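Metetti Builders Association, Member Forum
Airframe Systems > Fuel
Topic: Header tank vent line, forward or aft routing

wjafri
Members are asked for their views on the vent line for the header tank. The plans route it aft, over the spar carry-through and out under the fuselage. I propose to route it forward and out behind the firewall, which would shorten the run by 22 inches. The tank is composite, and the outlet would face into the airstream at 45 degrees, as drawn.

T. Desjardins (Technical Counselor)
The association's position is that vent outlets remain where the designer placed them. The pressure under the cowling exit differs from that under the mid fuselage, and the change should not be made without flight data. Please also state the inside diameter of your line.

haewon_ban
I respectfully disagree with the previous reply. My aircraft has flown 436 hours with a forward vent, and fuel flow has remained steady in climb. The outlet must be clear of the exhaust. On mine it sits on the opposite side of the belly.

T. Desjardins (Technical Counselor)
Your experience is noted. Your installation uses the Hwang cowling, however, and its exit is smaller than the one in the plans. The two cases should not be treated as equal.

jh_nam
Whichever route is selected, the line should rise continuously from the tank to its high point. A low spot will hold fuel and block the vent. I replaced two fittings on mine for that reason.

wjafri
Thank you. The inside diameter is 1/4 inch. I had not considered the cowling exit, and mine is per plans.

Jae-in Min
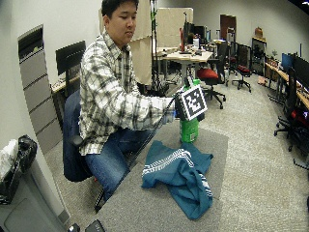
Seated at the gray table with the green bottle.

On the question itself, I would support the aft route. Access for inspection is poorer, but a panel of six screws resolves that.

haewon_ban
A panel in that location requires a doubler. I maintain that the forward route is acceptable if it is tested on the ground and then in flight, with the results entered in the log.

wjafri
I will follow the plans and add the panel. The doubler layout will be posted in December for comment.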